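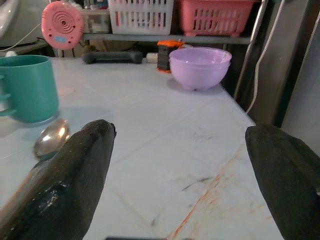
Project report: looking after the gripper cell
Tue 26 November

My job this term was the least glamorous one on the Enon project, and I ended up enjoying it far more than I expected. Everybody else was teaching the arm to put crockery away. I got the upkeep – fingertips, wrist camera, cables, and a logbook that was blank when I inherited it.

The fingers first. Ours are black, one with a rubbery tip, and they take a beating, as you'd expect when they spend all day being driven at a tabletop to get hold of a spoon. The left one has gone scuffed and shiny in patches, it's picked up little white flecks, and the end is getting a bit ragged. The right one is still nicely rounded. I'd assumed they would wear evenly (same part, same job!) and my first service plan had me swapping them as a pair every 2000 grasps. I've now changed that to a proper look every 500, and each finger gets replaced on its own merits.

Before fitting a new one I close the gripper on a strip of paper and tug. If the paper slides out, the tips aren't meeting squarely and I loosen the two screws at the base, nudge, tighten, try again. My first attempt at this took a whole afternoon. The torque driver we borrowed from the Jaturel workshop helped a lot, mainly by stopping me overdoing it.

Then there's the wrist camera. You want both fingertips in view with a good stretch of table between them, and the mugs and bowls behind. If it gets knocked, the tips end up at different heights in the picture and the arm starts reaching short. I keep a reference picture on the cell's computer and compare it each morning, which is quick and has caught the problem twice.

The table needs more attention than I gave it. It's pale, so every grey smudge and dark streak shows up, and there's an orange-brown stain beside where the right finger comes down that I should have dealt with weeks ago. I've added wiping down to the Elell checklist, at the top, before anyone homes the arm.

Things I didn't finish: the cable routing is still on my list, and I never wrote the restart procedure for the Rüegg controller. I know it by heart, so whoever has the cell next, please come and find me before the end of November and I'll go through it with you.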